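Kitgate Slatted Crate, black
Item no. 202
Sold singly or in a set of four
In stock, ships from Staverport
Updated 12 October 2021

Home > Packing Room > Crates and Bins > Kitgate Slatted Crate

If you've bought from Tredska before you probably know I only list things I use myself, and this crate might be the thing I use most in the whole shop. I pack every order that leaves the place, and for a long time my tape, labels, knife, marker and tissue lived wherever I last put them down. Usually under a sheet of kraft paper! I must have bought enough tape in those years to wrap the building.

So now everything I reach for goes in one of these. It's a plain black plastic crate with open sides made of thin upright slats, a flat rail around the top and a grid floor. You can see what's in it from across the bench, which matters more than I expected when I ordered the first ones. I had a set of solid bins before these (nice looking, gray, very tidy) and I was forever tipping them toward me to check if the tape was in there or if I was down to the empty core again.

What I keep in mine

Packing tape, always, lying flat. It fits flat with room left over, and I'd say store it that way and not standing up, or it'll roll to the far end just as you go to grab it. The marker and the knife go in a cup in the corner, because skinny things are the one weak spot of a slatted crate. A pencil will poke out through the side if you let it. Anything smaller than a marker – clips, twist ties, those little desiccant packets – goes in a lidded box that sits behind the crate on my bench. I use a see-through one with a frosty lid and it does fine.

I've got another crate for returns, one for odd-size mailers, and one in the kitchen at home that was only supposed to be there for a weekend. It has potatoes in it now. They like the air.
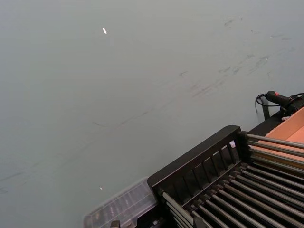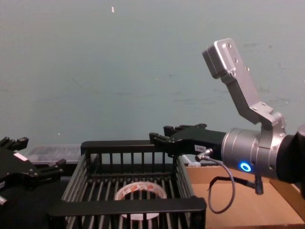 Black slats and a flat top rail in both pictures; the roll of packing tape is in the second one.

The details

Material: plastic, black all the way through, so a scrape doesn't show up as another color.
Sides: open slats on all sides.
Floor: open grid. Dust and paper crumbs fall through, so give the bench a wipe under it now and then.
Top: flat rail with rounded corners. Easy on the hands when you carry it, and handy for parking a clip or a scrap of label backing on while you work. I do it all day long.
Stacking: yes, they sit on top of each other. I wouldn't go higher than three if they're full.
Assembly: none, it comes in one piece.
Lid: not included. I've asked the Kitgate folks for one and they keep telling me maybe.

About benches and rollers

A lot of you have asked if it's okay to use this next to a roller bed, or on one. Next to one, yes, no trouble at all. On one, it depends on your rollers. With rods set close together the crate rides along pretty happily, but if there are wide gaps it bumps, and the floor grid can catch on the way past. I'd slip a thin board under it, or just lift it. It isn't heavy when it's only got tape and labels in it.

As for bench tops, the plastic itself is kind to most surfaces, but grit isn't. Any pale, smooth top is going to pick up dark scuffs and streaks after a while if you slide things over it, crate or no crate. Pick it up and set it down instead of pushing it and you'll be ahead of where I was in my first year. For the marks you've already got, try a damp melamine sponge and a light hand. That gets most of mine off. Proper scratches stay put, sorry to say.

Cleaning

Hose it off, or stand it in a sink with dish soap and go between the slats with an old toothbrush. I let mine dry upside down. Please don't put it in the dishwasher! A customer in Kpodo sent me a picture of what the heated dry cycle does and it looked like modern art. Tape residue on the rail comes off with a dab of cooking oil, then soap to get rid of the oil.

How it's held up

The oldest one on my bench has seen up to 3000 parcels go out past it. It's been dropped, sat on, used as a step (don't) and left out in the rain behind the shop. One slat has a bend in it from the sitting. The rest is fine, and I wouldn't swap it for a new one because the new ones still have that plasticky smell for the first few days. Leave it by an open window and the smell goes.

What I'd change if it were up to me: I'd like a handle at each end, and I'd like a spot to slide a name card into. I've been tying a luggage tag to a slat and writing on that. Works well enough, and you can move it when you change your mind about what goes where.

Which quantity should I get?

If you're packing at your dining table, one is plenty. Put the whole kit in it, carry it in, carry it out, get your table back for dinner. If you've got a bench that stays set up, I'd go for the set, since you'll find uses for the others faster than you think. The set is also cheaper to ship per crate, as I can box them together.

Questions I get a lot

Does it come in other colors?
There was a white one until April and then they stopped making it. Black is what's left. I liked the white less anyway, it showed every thumbprint.

Will it hold bottles?
Short ones, sure. Tall ones lean. I'd line the floor with cardboard if they have narrow bases.

Can I cut it down or drill it?
You can, it's your crate, but I can't take it back afterward. Zip ties through the slats will do most of what people want screws for.

Is the tape included?
No, just the crate. The tape I use is over on the Packing Supplies page, and if you add it to the same order I'll ship it inside the crate so you only pay for one box.

Shipping and returns

I send crates out in plain cartons with the Tredska label on the short side. Pickup in Staverport is free if you're nearby – ring the bell at the side door and give me a minute, I'm usually at the back with both hands full. If a crate arrives cracked, send me a picture of the crate and one of the carton and I'll get another one out to you. If you just don't like it, send it back clean and I'll refund the crate but not the postage.

Goes with: Kitgate Divider Insert, Kitgate Low Tray, Frosted Lid Box (medium), Packing Tape (clear)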